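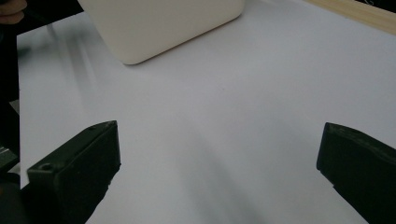 Drustach hand-held gripper, fingers wide open, white box on the bench.

Drustach Hand-Held Gripper – replacement finger set (and a word about the cracked ones)

Sold as: one pair, left and right, matte black
Fits: all Drustach hand-held grippers
Screws: in the bag
In stock, ships from our Gindton shop
Updated 2/20/24

If you landed on this page because a finger snapped on you, hi, I'm sorry, and please read the safety part before you order anything. If you bought your gripper before October you may not have to pay for the new pair at all.

What went wrong

The old fingers had a weak spot at the mounting hole. I drew the part with a sharp inside corner right behind the hole, and when you squeeze the trigger hard over and over, that corner is where all the bending ends up. After enough squeezes you get a hairline crack. It's really hard to see on black plastic (I missed one on my own bench unit for days!) and then the tip lets go all at once.

The first report came from Kelly Bezerra, who was picking up cartons with hers when the left finger broke and the loose tip flew past her cheek. She was wearing glasses, thank goodness. I had her mail me the pieces and then I put my own pairs on a test rig in the back and let it cycle overnight. Three of them cracked in the same place as Kelly's. So it's the design, it's my drawing, and it needed fixing.

There was a second problem that I only found because I was already looking. On some units the trigger return spring hangs up when the fingers are spread all the way. You let go, nothing moves, you reach in to fix the box you were lining up, and then the fingers close. Graham Gosling got a good pinch that way and a blood blister to go with it. The new set comes with a small shim that keeps the linkage from traveling that last little bit, and I haven't had one hang since.

What's different on the new fingers

The corner behind the hole is now a big smooth radius and the wall there is 3 mm thicker. The tips are the same shape and size as before, so anything you've set up around the old reach should still work. They do weigh a hair more. Érica Pacheco has been running a pair for us at the Vesudmont shop on boxes all day long and says she stopped noticing the weight before lunch. I also switched to a tougher plastic, and the surface comes out a bit rougher than the old one – it's only looks.

How to check the pair you have

Take the fingers off. Wipe around the hole with a dry cloth and hold a flashlight low to the side so any crack throws a line. Flex the finger gently with your thumb. If you see a line open up, or hear a tick, that finger is done. Please don't glue it. I tried three kinds of glue and every one of them broke again, usually sooner than the first time.

Until you've checked:
Wear eye protection, even for light stuff.
Keep your free hand away from the open fingers.
If the fingers don't close when you let go, set the tool down on the table pointing away from you and work the trigger from behind.
No loads over the number on the grip label.

Swapping them

Two screws per finger. Snug them down by hand and then give each one a quarter turn, no more. The shim goes under the right-hand link with the notch facing out, and it will go in backward if you let it, so look twice. Genivaldo Andrade put together a printed sheet with drawings and it's in every bag. Open and close the tool 14 times with nothing in it before you pick anything up, and listen for clicks.

Free or paid?

Bought before October: free, with the shim. Send me your order number and I'll get a pair in the mail. If you bought through Rivas, their order number is fine too.
Bought after that: you should already have the new style (look for the rounded corner behind the hole). Spare pairs are $38.

Please mail the old ones back if you can, cracked or not. Hadiza Effiong is logging where each one failed, and good ones help just as much. Tape them to a piece of cardboard so they don't rattle around and pick up new damage on the way.

Other parts for this tool: return spring, trigger pin, grip label, screw bag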